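Drying cutlery: towel or air dry?

Posted in Kitchen & Household, Monday, June 28, 2021

halfpint_hettie
We've had no dishwasher since the start of June and I'm sick of water marks on the spoons. At the moment I wash, tip everything on a towel and put it in the caddy later. Is it worth drying each piece by hand or should I just let it drain? We're on very hard water.

Fraser MacLeish
By hand, every time. Hard water leaves marks however long you drain it. Use two towels, one to lay things on and one to dry with, and swap them over when the second gets damp.

bech_road
Disagree. Two towels for a few forks is just more washing. I stand mine handles down in a mesh caddy and leave them overnight. Bit of spotting on the knives, doesn't bother me.

Fraser MacLeish
It's the towels that do the work though. I keep a checked one and a yellow one on the go and the caddy at the back, then it's one piece at a time into the basket.
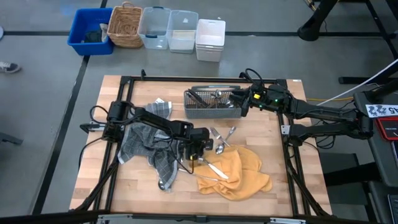

Two towels, mesh caddy, a few bits still to go in.

halfpint_hettie
Thanks, that's clearer. Is that a wooden top? I'd worry about the wet getting into it.

Fraser MacLeish
Butcher block, yes. Oil it twice a year and don't leave wet towels sitting on it overnight.

bech_road
Which is my point about towels. And you've got a knife lying on the yellow one. I'd put knives away first — easy to grab the blade when you bunch the cloth up.

Fraser MacLeish
Fair enough on the knife. I'd still say lay them flat to dry.

old_tin_lid
Towel drying is fine if the towel is clean. Cotton ones want washing at 60 or hotter, and leave out the fabric softener, it stops them soaking anything up. For the marks already there, wipe with white vinegar, rinse and dry straight away.

bech_road
Vinegar I agree with. Still not ironing my evening away over spoons.

halfpint_hettie
I'll try the vinegar tonight and do the knives by hand. The forks can drain.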